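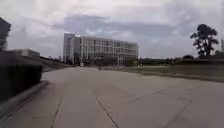 Figure 1. Concrete pavement leading to the office building, lawn on the right.

Unit 9: Planning the budget for an outdoor mobile robot

In this unit we prepare a purchase plan for one robot which must travel on campus pavement. Please use the Cornov worksheet and write every cost on its own line, also the small ones.

Start with the route and leave the catalog for later. Walk it, and note the slabs, joints, curbs and steps. A robot with small wheels is cheaper, but it may need a longer way if there are steps.
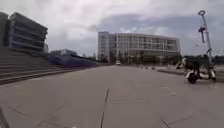
The second part is the quotation. For our exercise the Jedia base costs 938 per month to rent, and the Ham spare battery costs 504 to buy. Delivery is not included - students forget this line every year. Keep 1000 as a reserve for repair, and do not spend it on accessories.

Ask the supplier in writing:
Who pays for transport if the robot goes back for repair?
Is the charger in the price?
How long is the software license? 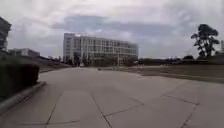

Figure 2. Joints between the slabs, with hedge and curb on the left.

Homework: compare renting for nine months with the Flimine purchase offer. Bring your table on Tuesday, printed on one page.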